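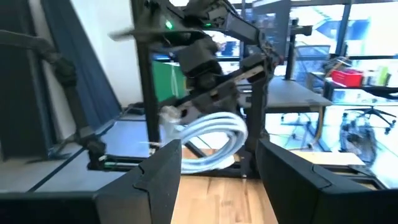
How to Label and Store Spare Cables

Most houses have a drawer full of cables and no record of what any of them fit. Sorting them takes an afternoon. Set aside a clear table and have a marker, a roll of masking tape and some zip bags ready.

1. Empty every drawer

Bring all the cables to one place, including the ones behind the TV that aren't plugged in. Untangle them before you start deciding anything.

2. Sort by connector

Make one pile for each type of plug. Power adapters get their own pile. Read the voltage and amperage on each adapter and write them on a strip of tape in large print, along with the device it belongs to. If you can't match an adapter to a device, mark it "unknown" and date it. Get rid of it if it's still unknown in December.

3. Check for damage

Run each cable through your fingers from end to end. Look for splits near the plug, bent pins and flat spots. Don't tape over a split in a power cord - throw the cord out. Many towns take old cables with other electronics, so check before you put them in the trash.

4. Coil loosely

Follow the curve the cable already has. Wrapping it tightly around your hand puts a twist in it and strains the ends. A loop as wide as a saucer works for most phone and computer cables. Fasten it with a hook-and-loop strip. Rubber bands dry out and stick.

5. Label both ends

Fold a piece of tape over the cable an inch from each plug so it makes a small flag. Write the type and the length. For long runs, such as network cable, add the room it came from.

6. Bag and file

Put one type in each bag and stand the bags upright in a shoebox, with the labels facing you. Keep two spares of anything you use daily and one of everything else. I started with around 20 phone chargers and kept three.

Store the box indoors. Attics get hot enough in summer to make some cable jackets sticky.

Last updated 19 July 2019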